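06/05/2024
Job 221, the Tastora accordion, second day on the bench

I left off last time with the bellows out and a fairly gloomy feeling about the whole instrument, and I'm glad to write that the gloom has lifted a bit. The smell has gone down too. It had been kept in a cellar, in its case, with the straps done up tight, and when I first opened it the whole room smelt of old cupboards. I left it standing open with a cloth over it and that seems to have done more than any of the powders people recommend.

For anyone picking this up after me, the bellows pins are in the jam jar lid with the green rim, in the order they came out, starting from the top corner by the keyboard. Please don't tip them. One was bent and I've straightened it, but it's tired and I'd like to swap it if Dal Bello still sell that length. 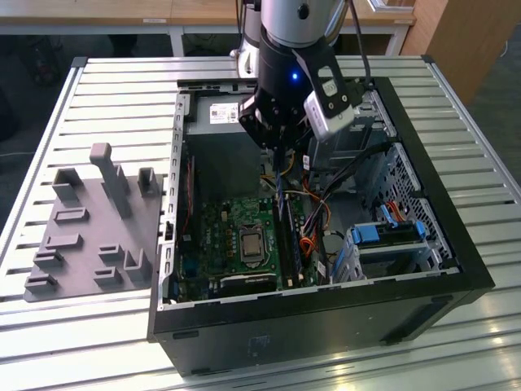
Reed blocks first, then, which is the part I've been putting off. I took the treble side out and set it down keyboard underneath, on the folded blanket, so that I could get at the blocks from above with both hands free. I've gone back and forth over the years about standing the treble end up in a cradle, as I was taught, and I'm more and more for laying things flat. The desktop computer on the slatted bench is lying just so, on its side with the panel off and all its insides facing the ceiling, and an accordion wants much the same treatment: open side up, nothing leaning, and any screw you drop stays where you can find it. With the cradle you are always half holding the thing up with your elbow.

The blocks came away nicely apart from the second one, where somebody has been before me with a lot of glue. It wasn't hide glue either, it was something yellow and rubbery, and it took me most of an hour with the thin palette knife and a great deal of patience to get it off the foundation board without lifting the grain. I did lift it a little at one end. I've marked the place in pencil and will dress it with 400 paper on the flat block once it has settled down, and then I'll check it with a light behind it before anything goes back.

The wax is the old dark sort and it's gone brittle all the way along. You can tap a reed plate with a fingernail and hear it buzz, bless it. I had hoped to get away with patching, and I even warmed the spoon, but there's no sense in patching wax that old, you only end up chasing the leaks from one plate to the next. So it's all coming off and the whole treble side will be waxed again from scratch. Cinzia Cocco is doing the letter to the owner so that the extra time doesn't come as a shock. 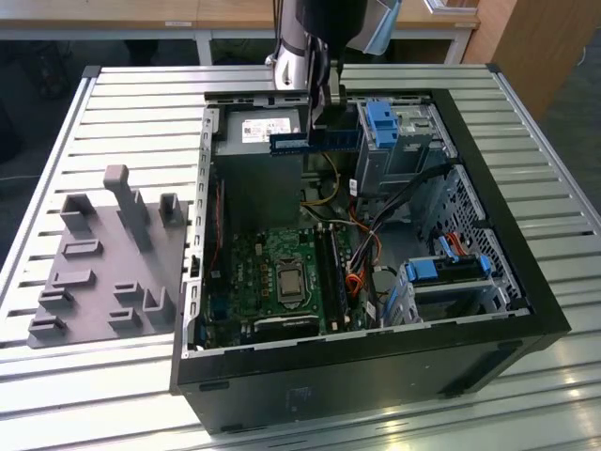 Before scraping anything I numbered the plates, on the back, very small, with the scriber. I know some of us prefer to lay them out on a marked board and trust the board, but I've had a board knocked off a bench in my time and I wouldn't wish the evening that followed on anyone. Scratch the plate and it stays scratched. Put the mark well away from the rivet, and keep to the same corner on every one, or you'll be turning them over and over looking for it.

Leathers next. Most of the inside ones have curled up like dry leaves and a few have gone altogether. I tried the trick of stroking them back over a pencil and it works for a little while, but you can see they want to curl again, so they'll be replaced. There's an envelope of Plakura leather in the second drawer, bought in March, and I've laid a few strips out to see how they behave. It's a touch thicker than I'd like for the top octave, where the reeds are so small that a heavy leather just sits there and sulks and the note speaks late. For the middle of the keyboard it's lovely stuff, supple without being floppy, with a nice even nap. I'll go through the envelope again for the thinnest pieces before I order anything different.
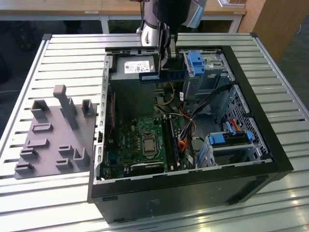
Sveva Pace
Reeds and bellows bench

Tuning, such as it is. I took a few readings on the test bellows before the plates came off, only to have something to compare with later, and the low G in the bassoon rank is 25 cents flat on the draw and perfectly decent on the press. When just one direction is out by that much I always look for dirt before I so much as think about a file, and there was indeed a little crust near the tip, greenish, the sort that comes from damp. I lifted the tongue with the brass shim and brushed it off with the soft brush, going towards the tip and never back towards the rivet. I haven't measured it again yet. Reading a reed on half-rotten wax tells you mostly about the wax, so it can wait until it's properly seated.

There's some rust on two of the other low reeds, only a bloom, and I've left it alone for today. My instinct is to take it down very gently with the glass fibre pen and then accept whatever pitch it leaves us with, and bring it back afterwards. Every stroke takes off metal we can't put back, and these are nice reeds, better than I expected in an instrument of this class. They ring on for ages when you flick them.

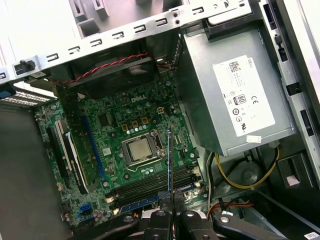
Harsh Mishra: I'd be slower than you to touch the bloom at all. We cleaned the rust off the Lesach box and those reeds had pits underneath, and one of them cracked while I was bringing it up to pitch. If the tongue moves freely and there's nothing loose to shake off, could you wax it in as it is and play it for a week? You can always have it out again. Also, check the underside of the tongue with the mirror, that was where ours was worst.

Fair point, and thank you, I'd forgotten about the Lesach. I've had the mirror under both of them now and one is clean. The other has a dark speck close to the rivet that I don't care for, and I couldn't tell whether it was a pit or just a bit of old muck. I'd rather not go picking at it this late in the day with tired eyes. It's in its own envelope with a note on the front.

Still to do on this one: get the old wax off the rest of the plates, clean the slots with the wooden stick (wooden, please, not the screwdriver), look at the bellows corners where the tape has lifted, and find out what has happened to the little felt from under the register slide. I had it in my hand this morning. If it turns up on anyone's sleeve, it goes in the jam jar lid with the pins.

Wax for tomorrow is already broken up in the small pan, beeswax and rosin in the usual proportions with a drop of linseed oil. Annunziata Lo Presti wants the hotplate for the first part of the morning, so I'll start on the bellows tape and come to the waxing after that.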